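Citik Flakham Polishing Compound, Fine Grade
Sold in a 10 oz jar. Ships within 2 business days.

Every maker of metal and lacquer polish promises a mirror finish in one pass. Citik says the same on the Flakham label, and we'd take it with some salt. Our shop has carried four brands of compound over the years and not one of them did in a single pass what the lid claimed. Flakham didn't either. On a scuffed black enamel lamp base it took us three, with a clean cloth each time.

What we will say for it is that the paste stays put. It doesn't run into seams, and it wipes off without the chalky film that Gritix leaves in corners. The smell is mild. The label also mentions "nano protection," and we have no idea what that means. We asked Citik in August and got a brochure back. 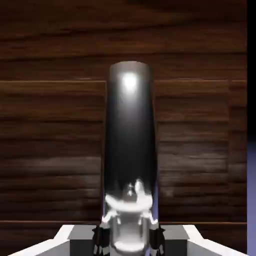

High gloss on black (rendered image).

Dark, shiny surfaces are the hard test for any polish, as every swirl shows under a lamp. Try a hidden spot first. Don't use it on matte paint, raw wood or anything plated thin. Keisha Fitzsimmons on our counter took the satin right off a drawer pull with it and would like you to know that it doesn't come back.

One jar covered around 57 square feet for us, well short of what the box suggests. If you only have a candlestick or two to do, the Doucet sample tube is cheaper and nearly as good.

Unopened jars can be returned. Opened ones can't, even if the mirror finish never shows up. Questions about old lacquer go to Barrett Lindqvist at the repair desk.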